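Fixing yellowed white plastic (the peroxide way)

Quick write up, people keep asking. Works on old fan housings, radio cases, printer lids, light switch covers, that sort of thing. Doesn't work on paint. Doesn't work on nicotine, well, wash that off first and then see what's left.

I'm in Salinas, so plenty of sun most of the year. Cloudy place? Use a lamp, see further down.

What you need

Cream peroxide developer, 40 volume, from a beauty supply. Not the clear liquid, it runs off.
Cling wrap
Cheap paint brush, synthetic
Nitrile gloves. Eye protection. Really.
Dish soap, soft brush, old towel
Somewhere outside you don't mind dripping on

Step 1. Take it apart

Everything off that isn't white plastic. Screws, springs, rubber feet, circuit boards, metal badges. Peroxide and metal don't get along. Bag the screws and write on the bag. Stickers you want to keep, cover with packing tape and press the edges down hard. Stickers you don't want, warm them up with a hair dryer and peel slow.

Step 2. Wash

Warm water, dish soap, soft brush. Get into the vents and corners. Grease blocks the cream and you end up with a yellow thumbprint, ask me how I know. Rinse, dry all the way.

Look at it in daylight now. Half the time it was just dirty and you can stop. 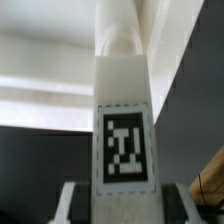

Step 3. Test spot

Pick a place that won't show. Inside lip, underside, wherever. Dab of cream, bit of wrap over it, two hours in the sun. Wipe and compare. If it looks chalky or streaky, stop there and don't do the rest of it. Some plastics just hate this stuff. Polypropylene I don't bother with any more.

Step 4. Coat and wrap

Gloves on. Brush on a thick even layer, thicker than you think. Wrap it right away before it starts to dry. Push the air bubbles out with your fingers, bubbles leave marks. Tall or round parts are a pain, do them with narrow strips of wrap and overlap them. If cream gets on your skin rinse it right off, it stings and turns white.

Step 5. Sun

Outside, turn it every 30 minutes or so. Check that the wrap hasnt lifted. Every couple hours peel it back, brush the cream around, add more if it's thin, wrap again. Dried out cream is what causes the blotches, not the sun.

How long depends. My old Wulleo desk fan took 16 hours over a few sessions. A Rorora radio case was done in one afternoon. Don't let it get hot enough to warp, thin panels especially, so lay them flat and keep them off dark concrete.

No sun: UV strip lights in a box lined with foil. Slower. Keep the lid on, don't look at the lights.

Step 6. Rinse and check

Lots of cool water, wipe with the towel, let it dry overnight. Wet plastic always looks whiter than it is so don't judge it yet. Still yellow, go again. Lids and bases that yellowed at diffrent rates need different times, so take the better one out early.

Recesses and raised rims are where leftover cream hides. Old toothbrush.

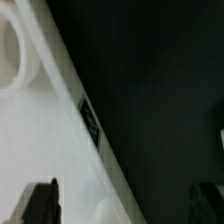
Raised rim and recess on a white plastic part.

Will it come back?

Sometimes. Gleice Quintana did a set of Lillwood shelf brackets the same way and they were cream colored again by September of the next year, hers sat right by a window. Mine are in a closet and fine so far. Keep it out of direct light.

Leftover developer goes back in its own bottle only if it never touched the brush. Never seal used cream in a jar, it gives off gas. Wash used stuff down the sink with plenty of water.

Updated 20th August, added the bit about lamps.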